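Against the Fixed Desk Port
Feb 18, 2022

Office furniture is still specified as if cabling were permanent. Geststead fitted 82 tables with a cable port in October, all drilled in the same corner. Within weeks, 11 had been turned around because the floor outlets were on the other side. The hole stayed where it was, and the cords went over the edge.

My view is that ports should be drilled on site, after the layout has been used for a month. Flandix quotes this as an extra - a small one, next to the price of a replacement top. The usual objection is dust. A hole saw with a vacuum shroud handles that in an occupied room.

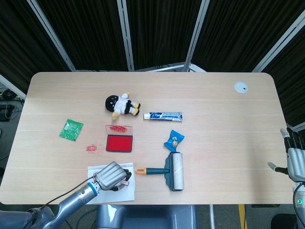
Manora already ships its tops undrilled on request, and the other suppliers should do the same.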